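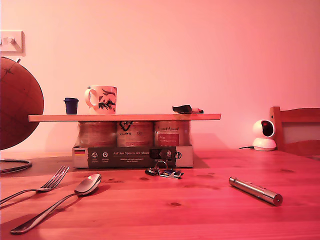 Does anyone know how to stop shelves sagging in the middle when you can't drill into the wall? I rent a ground floor flat in Serlow and my tenancy says no holes, no plugs, not even picture hooks, and I own far too many cookbooks (my mum keeps giving me hers). My rough idea is a long flat board laid across three tins standing in a row, and then the same again on top, so the middle of the board has something under it and not just the two ends. I like how it looks and it costs next to nothing! But my last attempt, a plank on two stacks of bricks, had bowed badly by April and I don't want to go through that again. It would be a bit over a metre long, two levels, against a plain wall in the kitchen. Do I need thicker wood or more supports? And would full tins take the weight, or will they dent? Oh, and I have a cat.

Posted by kettleandtoast, Sunday, September 29, 2019

Min-kyu Shim
More supports, every time. I had pine boards 17 mm thick in my old place and they were fine as long as the gap between supports stayed short, then I got greedy and stretched the gap and they drooped like a hammock. Cookbooks are heavy, much worse than paperbacks. Put a few of your biggest ones on the bathroom scales and you'll get a shock.

Full tins are pretty strong standing upright. I'd worry more about the whole lot sliding, so stick a circle of that rubbery drawer liner on the top and bottom of each one. Space them so the end ones sit in a little from the ends of the board, which takes some of the strain off the middle. Also flip the boards over every few months. My dad does this with all his and they've stayed flat for years, though he does also own a spirit level he's a bit too fond of.

For two levels I wouldn't go any higher than you've said. The cat will be up there the first night.

dobbin_77
just get a bookcase, mine was 12 quid from the charity shop and holds loads

Bronisława Chmielewska
I'd go along with most of what Min-kyu says, but please don't use tins of anything you plan to eat! I did this in my student room with tomatoes and ended up unloading 126 books every time I wanted pasta sauce. Use ones that are close to their date, or fill empty paint tins with sand and push the lids down hard.

Check they're all the same height too. Different makes can be a few millimetres out and then the board rocks on the middle one, and it drives you mad. A bit of folded card under the short ones sorts it.

As for the wood, ask at a timber yard for an offcut of hardwood, or for thicker pine if that's too dear. Stand the board on its supports and load it for a week with the heaviest books at the ends, over the tins, and the light stuff between. If you lay a ruler along the front edge and can see daylight in the middle, add another tin. Kitchens get steamy as well, so give the board a coat of varnish on both sides. I only did the top of mine and it curled up like a crisp.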